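A robot arm on the cleaning crew at Rimero

I spent a morning in February at Rimero, the outfit that cleans and resets short-stay apartments over in Kurneck, and I came home with a lot to chew on. They're bringing in an arm from Ornow for the kitchen counters, and every new job gets run in simulation before anyone lets it near a real apartment. The crew of 35 had mostly heard rumors, so in we all squeezed around one monitor at 7 in the morning with our coffees!
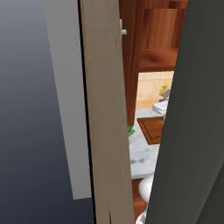 Rebane wanted to know straight away whether the hours would stay the same, and said the last scheduling system had promised that too and then quietly took the late shift away.

Fair question. The answer they got was that hours stay put through the summer, but the work inside them moves. Counters are what wear people out – all that reaching to the back under the cabinets – so the arm gets those first. Beds, bathrooms and the final check stay with the crew. I liked that the cleaners get to flag bad runs themselves, and two of them are already doing it for part of each shift (at a slightly better rate, I'm told).

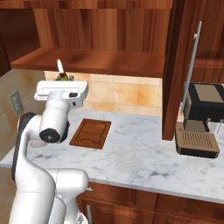 Simulated kitchen run, with the gripper over the back of the counter.

What does change is the pace. You used to do a kitchen your own way, radio on, and now there's a list of 52 steps written down so the software can follow it. Some folks love having it on paper. Others told me it makes them feel watched, and I can see why. The pay for the new duties is only settled for the first 2 months, so there's plenty of talking left to do. 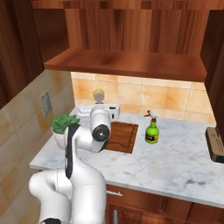 The arm at the counter in simulation, green spray bottle to the right.

The first real apartment is planned for spring, and I've asked to tag along.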